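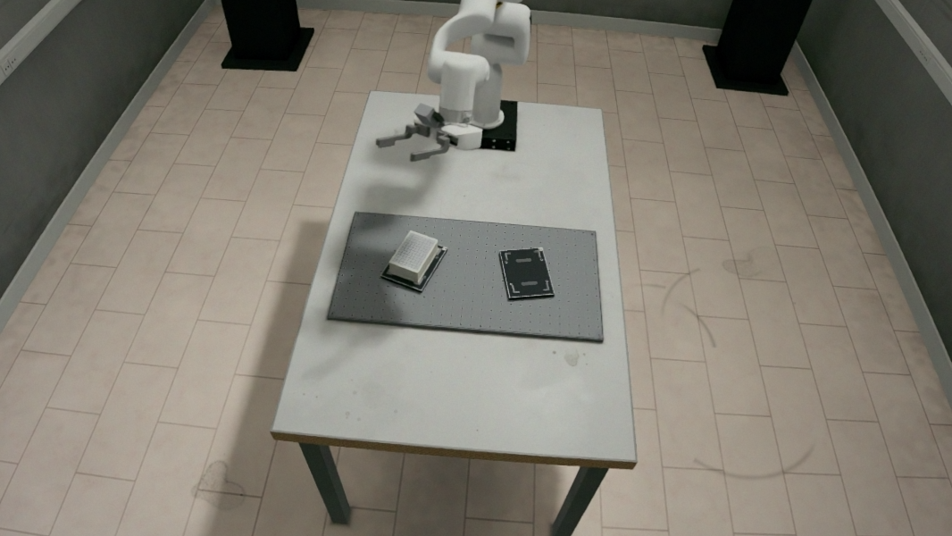
Why I quit my big grocery trip

For most of my adult life I did one large shop a week. I made a list, drove to the big Greststead on the edge of town, filled a cart and came home with enough food for seven days. My mother did it that way and I never thought about it much.

In August my car was in the shop for longer than planned and I had to buy food on foot. The closest place is a small Zedach, nine minutes from my door if I catch the light. I could carry two bags. So I bought what fit in two bags, and when that ran out I went back.

The car has been fixed for a while now and I am still shopping this way.

What I spend

I keep receipts in a kitchen drawer, so I had something to compare. In the last full month of driving I spent $919 on groceries for the two of us. The first full month on foot came out $39 lower. That is less than I had hoped, and part of it may be that we ate at my sister's more than usual. Prices at the Zedach are higher on almost everything that comes in a can or a box. Milk is higher too. Where I save is on the things I no longer buy by accident, like a second jar of mustard, or a bag of spinach that goes to soup in the bottom drawer.

I didn't count gas. It isn't a long drive.

What we eat

Dinner gets decided at four in the afternoon now. I used to plan the whole week in one sitting and by the fourth night I was looking at a plan I didn't want. Now I look in the fridge, see half a cabbage and some eggs, and buy whatever goes with cabbage and eggs.

We eat more bread, which I have mixed feelings about. There is a bakery on the way, Kolář, and it is hard to walk past when they are pulling the rye out. The small loaf lasts us two days. I used to keep a sliced loaf in the freezer and toast it from frozen, and I don't miss it.

We eat less meat. I never decided that. The meat case at the small store is not very good, and after a few weeks I stopped looking at it. Beans have taken up most of the slack. I cook them from dry on the back burner with an onion and a bay leaf and they are good for three meals.

Carrying things

My neighbor Milagros Jara has never owned a car and has been doing this for 30 years. She watched me come up the stairs with a plastic bag cutting into each hand and told me to get a backpack and put the heavy things against my back. I use an old hiking pack now. Potatoes and cans go in first, then anything in a carton, and eggs ride on top in a cloth bag folded over once. I have broken 3 eggs so far, all on the same day, on ice.

She also told me to stop buying drinks. We were going through a lot of seltzer and it is the worst thing to carry. We drink tap water with lemon in it and my husband complains a little less each week.

What still needs the car

Cat litter, laundry soap, flour in the big bag, and toilet paper. I drive out for those every five or six weeks and try to go early, before the lot fills up. I take a short list and I stay out of the snack aisle. Last time I came home with a folding chair, so the method has limits.

I looked into delivery for the heavy stuff. A company called Privitby covers our street, but they have a minimum order that would put me right back to buying a week of food at once. If they ever drop it I may try them for the litter.

What I don't like

Rain, mostly. Also the Zedach closes at eight, and twice I have worked late and we had oatmeal for dinner. I keep a bag of frozen dumplings for that now. The freezer is nearly empty otherwise, and I have been thinking about unplugging the old chest freezer in the basement. I need to get the last of the plums out of it first, so I'll probably make jam this weekend if I can find the lids.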